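Subject: Re: [smallhydro] Mernedik turbine back on line?

On a June evening, a list member wrote:

> Did the Mernedik scheme ever get going again after the intake
> rebuild? Last I read, Perron was still waiting on the new
> screen. We have a similar low-head site and would love to know
> what you ended up with.

Yes, it did! We've been exporting to the grid again for 17 days, and I'm so happy with how it runs. The new screen came from Bradevlow in the end (Perron did the gate and the controls), and the bars are set at 9 mm, down from the old ones, which let half the leaf litter in the valley through.

Output peaked at 81 kW after the rain. For a mill race that people had written off, I think that's wonderful – I stood on the footbridge refreshing the meter page like a kid.

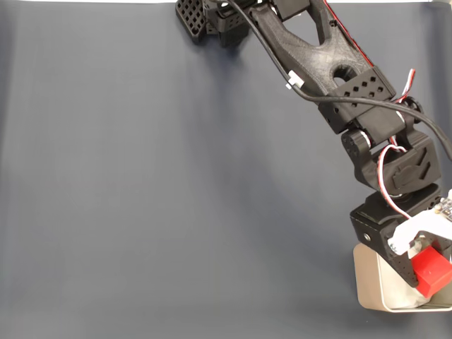
Melati Govindasamy

On your low-head question: do look at the Ovis controller. It follows the pond level and trims the gate in small steps, so the turbine keeps turning through dry spells when ours used to trip out and sulk until morning. We've had 2 trips since the restart, both from the grid side.

The fish pass needed more work than the turbine did. We had to lower the top notch and re-pour the sill – get your levels surveyed before you order any steel. I can send our drawings and the flow log if you write to me off list. What head do you have, and is your race lined?

Melati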